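Prastari opens orders for Cladetti, a robot arm service for breakfast counters

TIMSIDE, November 17, 2022 – Prastari started today to take orders for Cladetti, a rental service which brings one robot arm to the breakfast counter of small hotels and cafes. The arm places food items into bowls and baskets, so the kitchen staff can stay with cooking.

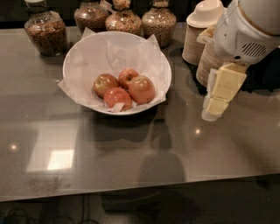 Cladetti at the counter, with a bowl of apples and the glass jars behind it.

The service includes the arm, the gripper, the installation and a training of 40 minutes for the staff. The monthly price is 297 dollars, and the contract can be stopped after any full month.
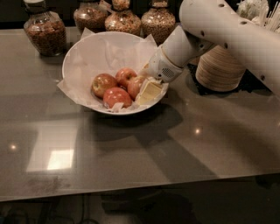 In October the arm worked in a trial at the Sandoval guest house. During this trial it made 3,000 placements, and the team used the results to adjust how strongly the fingers close on soft food.

"A breakfast counter is a difficult place for a robot, the objects are all different," said Faustino Arellano, product manager of Prastari. "We wanted that it can handle them gently – and slowly, if this is needed."
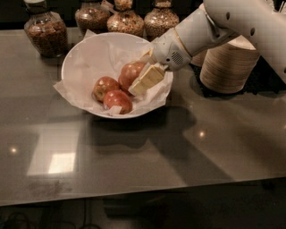
Does the kitchen need a programmer to add a new item?
A staff member can add it from the tablet which comes with the service, by choosing the size and the softness of the item.

The first 156 units are reserved for customers in Timside and the nearby towns.

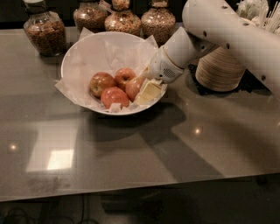

Deliveries begin after the installation visit, and orders from other regions will be put on a waiting list. Interested hotels can ask for a demonstration at the Prastari office in Timside.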